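About Forsyth Clearance

Who we are, what we do, and what we would rather not claim

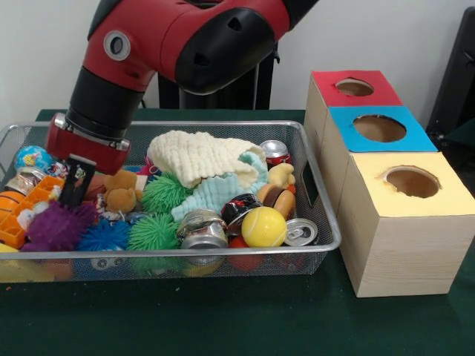
Toys, cans and a bit of knitting, all in one wire basket.

We clear houses. We also clear lofts, garages, lock-ups, the odd office and one church hall so far. Somebody rings us, we come and look, we give a price in writing, and if they say yes we take the contents away and sort them. Most pages like this one would now tell you about a passion. We have read a lot of those pages, mainly the ones put up by other clearance firms, and we don't believe many of them.

You will find the word "sustainable" on nearly every van in this trade. We took it off ours. It had been put on by the sign writer, who said everyone had it, and when we asked what it meant he said it meant green. The van runs on diesel.

How we started

Forsyth was a removals yard at the bottom of Lidon Road long before either of us had anything to do with it. Algirdas Uibo worked there as a driver's mate, then as a driver, and bought the name and two tired lorries when the owner gave up. There is no Mr Forsyth in the building and we don't know very much about the one there used to be, so please don't ask for him on the phone.

Nanami Iwasaki came from Brerkon, a second-hand shop that took donated goods. She spent her time in the back room, where the bags get opened. People are often surprised to hear what becomes of a bag they have handed over. In that back room a fair share of it went straight into the bin, politely, after the giver had driven off. Nothing crooked was going on. There was more stuff than anyone wanted to buy, and the shop had one rail for children's clothes and one shelf for toys.

The two of us fell into talking over a sofa that Brerkon couldn't take and that Forsyth had already carried up a flight of stairs. The sofa had no fire label. It went to the tip. We set up the clearance side the following September.

What "we recycle everything" means

Very little, as far as we can tell. When a firm tells you that everything gets recycled, try asking where, and by whom, and what happens to the bits that the second place doesn't want. We did this before we opened. We rang round as if we were customers, and the answers went from vague to cross.

Some things really are worth the trouble. Metal has a price, and a scrap dealer will hand you money for it, which is the best proof going. Drinks cans are easy. Clean cardboard is easy. Books are harder than people think, and encyclopaedias are hopeless. Wool is wanted, if it is wool and the moths haven't been at it. Mixed plastic toys are close to the worst thing there is: four sorts of plastic, a screw, a battery, a scrap of felt glued on. A complete set in its box may sell. A drawer of odd pieces mostly won't, however much it was loved.

We tell customers this on the first visit. It loses us work. A man told us last year that the other firm had promised him nothing at all would go to waste, and would we match that? We said no. He went with the other firm and we hope it went well.

How the sorting works

Everything comes back to the unit in crates, marked with the room it came from. We go through it by hand on the long benches. There are no clever tricks to it. You pick a thing up, you decide, you put it down somewhere else. The piles are: back to the family, sell, give, scrap, textile, and rubbish. We used to have a seventh pile called "not sure" and it took over the building.

Papers and photographs are pulled out first and kept apart. So is anything with handwriting on it, including recipe cards, labels inside hats and the backs of pictures. We hold these until the family has told us in writing that they don't want them. A few families never answer. We have a cupboard.

We write down where each load goes in a stock book we call Flisudano, after the make of the first ledger, which came out of a cleared bookkeeper's office and was too good to throw out. It is now a spreadsheet and the name stuck. Any customer may see the lines for their own job. We would be wary of a firm that couldn't show you something of the kind, and a bit wary of one whose figures came out too neat.

For what it's worth, of the last 200 jobs we finished, 181 made some money from resale or scrap that came off the customer's bill. The others made none, or so little that it didn't cover the tip fees. We don't think that makes us good. It mostly shows what sort of houses people have round here.

On hidden treasure

Television has done a lot of harm. We have cleared plenty of homes now and have never found a lost painting. We once found £2,000 in an ironing board cover, and it went back to the daughter the same afternoon. We have found a great many carrier bags full of carrier bags.

If you think there is something of value in the house, get it looked at by an auctioneer before you ring us. Choose one who isn't offering to buy it. The same goes for us: we don't value and buy in the same breath. Anything we think is worth a proper sum gets sent to auction in your name, and you get the paperwork from the saleroom and not from us. Other clearers will offer you a free clearance "in return for contents". Sometimes that is a fair swap. You have no way of knowing whether it is, and they do.

On decluttering

We are asked to give talks. We have given one, to a group in Lidon, and it wasn't a success, as they wanted to hear that throwing things away would make them calmer and we couldn't swear to it. Nanami's view is that some people feel lighter with an empty room and some people miss their things. She has seen both, occasionally in the same married couple. Algirdas keeps every jar he has ever emptied and sees no harm in it.

So you won't be given a method. We won't ask whether an object makes you happy, and we won't tell you that you have a problem. If you want to keep the broken clock, keep the broken clock. What we do ask is that you decide before the crates go on the lorry. Getting one particular egg cup back out of a full load is a long evening for everyone.

What we don't do

We don't take paint, gas bottles, asbestos or anything out of a fridge. We don't clear a house while there is a quarrel over who owns the contents. We have been caught in the middle of one of those and would not like another, so if there is a will, we need to hear from the person named to deal with it. We don't do same-day work. Firms that do are either very well staffed or aren't sorting anything.

We aren't the cheapest. If price is all that matters to you, ring round, and ask each of them for their waste carrier number while you're at it. Then look the number up — it takes a minute and it's free. Fly-tipped goods get traced back to the house they came from, and it is the householder who gets the letter.

Awards and reviews

We have no awards. We were invited to enter for one, and the entry form had a fee on it and a second fee for the dinner. There are some reviews of us on the usual sites. The five-star ones are mostly from people we liked, and one of the one-star ones is about a different Forsyth, in plumbing. Read them if you wish. We would sooner give you the phone number of somebody whose house we've done, and let you ask them what went wrong. Something usually does. We have scuffed a stair rail, been late, and on one bad morning taken a garden bench from the wrong side of a fence. It went back.

Finding us

The unit is at the far end of the old removals yard, past the tyre place. The front office is open to callers in the mornings. Please don't leave bags at the gate, even good ones; we aren't a donation point, and we can't enter things in the book if we don't know whose they were. The resale room opens for one Saturday-style jumble each spring, and the next is on 24th April, doors from ten. Prices are on the labels. Algirdas will haggle and Nanami won't, so see who's on the till.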